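Cellstead Collection Station -- Set-up and Operating Guide
Section 6: Recording Demonstrations for the Tube Rack Tasks
Revision of September 4, 2026

6.1 Purpose

This section covers the recording of demonstration episodes in which the arm is guided by an operator through a tube handling task. The episodes are the training examples for the Hendwood policy. Read Section 4 (Homing and Limits) and Section 5 (Leader Arm Pairing) first. The steps below assume that both arms are homed and that the status line reads READY.

6.2 Preparing the work surface

1. Wipe the tabletop and the inside of the enclosure panels with a dry cloth. Do not use a glossy cleaner. Reflections on the panels change the exposure of the head camera.

2. Place the rack on the tabletop within reach of the gripper. The rack position is varied on purpose between episodes. The start position for each episode is given on the task sheet.

3. Load the tubes listed on the task sheet. Use colored water only. Fill tubes to no more than half their height.

4. Leave the remaining holes open. Place tasks need at least one open hole within reach.

5. Switch on the overhead light and let it run for 11 minutes before the first recorded episode.

NOTE: Shadows from the arm on the tabletop are normal and should be kept in the data. Do not add side lamps to remove them.

CAUTION: Glass tubes can break if the gripper closes past the limit set in Section 4.6. Wear eye protection whenever glass is loaded, including during playback.

6.3 Checking the arm before a session

1. With motor power off, move the wrist by hand through its full range. Cables should follow without pulling tight at either end. If a cable pulls tight, free more slack at the nearest clip and repeat.

2. Check that each cable tie is closed and that no tail can reach the gripper or enter the camera view close to the lens.

3. Inspect the fingertips. Replace them if the surface is torn or has started to lift.

4. Turn motor power on and run the command "check wrist". The wrist moves to three preset angles and returns. Keep hands outside the enclosure until the status line reads READY again.

6.4 Recording an episode

1. Open the session on the console and enter the task code. Codes for tube tasks begin with GR (Grerndale set).

2. Bring the leader arm to the start pose. The follower matches it at reduced speed. Wait for the tone.

3. Press the left pedal to start recording.

4. Carry out the task at a steady pace. Approach the tube from above, with the gripper angled down, and pause briefly before closing. The pause gives the segmenter a clean boundary between reach and grasp.

5. Lift the tube straight up until it clears the upper board of the rack. Do not tilt it while any part is still inside a hole.

6. Place the tube in the target hole, open the gripper, and withdraw along the same line.

7. Press the left pedal again to stop. Press the right pedal to discard. 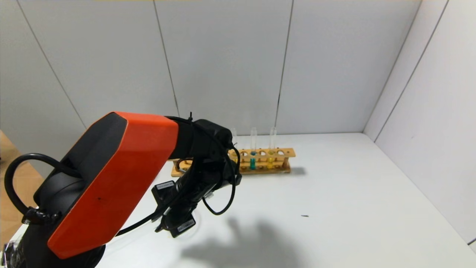
A missed grasp does not make an episode useless. If the operator recovers and completes the task, keep the episode and mark it RECOVERED on the console. If a tube is dropped, or the rack is knocked out of place, stop, discard the episode, and reset the surface as in 6.2.

Each session consists of 23 kept episodes per task code. Episodes longer than 14 seconds are flagged for review but are not removed automatically -- long episodes often contain the recoveries that the policy needs most.

6.5 Reviewing and exporting

1. Open the review list and play each flagged episode at double speed.

2. Reject an episode if the head camera image freezes, or if joint data is missing for any part of it.

3. Enter the liquid color of the target tube in the label field. Use the color words in the drop-down list only.

4. Export the session. The Khổng converter writes one folder per task code and a short log.

NOTE: Error 461 during export means that an episode has no label. Return to step 3, fill in the missing field, and export again. Sessions recorded before the February software release have no label field and must be exported with the older converter.

CAUTION: Turn motor power off before unloading tubes. The arm holds its last pose while power is on and may move if a pedal is pressed by accident.

Related sections
Section 4: Homing and Limits
Section 5: Leader Arm Pairing
Section 7: Camera Exposure and Focus
Section 8: Replacing Fingertips
Appendix B: Console Error Codes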